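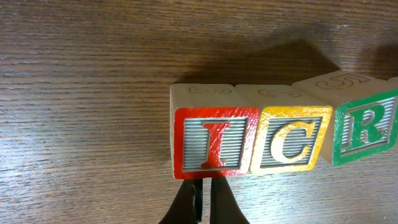
Several members have asked whether a word must be finished before the blocks go back in the box, and whether a set may be kept over the holidays.

Both points are covered in the answers that follow, which apply to all alphabet block sets lent by the Skirton Toy Library.

How long may a set be kept?
The loan period is 30 days. A loan may be extended twice, provided no other member has requested the set. Sets due during the holiday closure may be returned on the first open day without charge.

Must a child finish a word before packing away?
No. Blocks may be returned in any order. Members who wish to leave a word standing on the table overnight are welcome to do so at home. In the Arellano Room, all tables are cleared at closing.

What is the best way to lay out the blocks?
We suggest spreading them across the far side of a table and keeping the space in the middle free for the word itself. Short words of three or four letters are a suitable start.
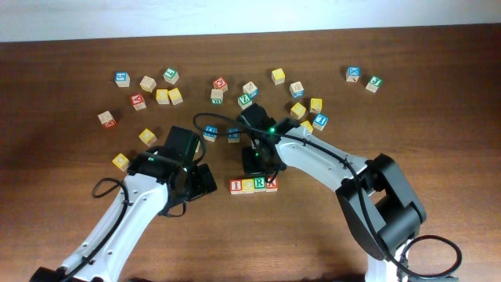
Older children may prefer to sort by border color first — this takes longer, but it makes a particular letter easier to find. A low table is preferable to a carpeted floor, where blocks tend to be knocked over.

Do the pictures on the blocks match the letters?
Not in every set. Please do not rely on the pictures when teaching letter sounds without checking the set beforehand.

Blocks in use: colored borders, raised letters and engraved pictures
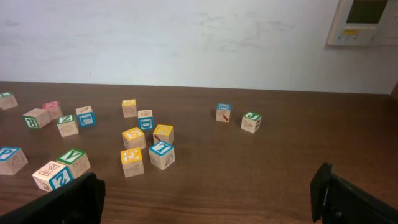

Wooden alphabet blocks spread out on a table.

How should the blocks be cleaned?
Wipe them with a slightly damp cloth and leave them to air dry. Do not soak them or place them in a dishwasher. Worn paint is acceptable, but splintered blocks should be set aside and reported.

What is the charge for a lost block?
The charge is $2 per block. Missing blocks may be handed in at the Skirton desk or at our Brenlow branch.

Last updated: Dec 18, 2021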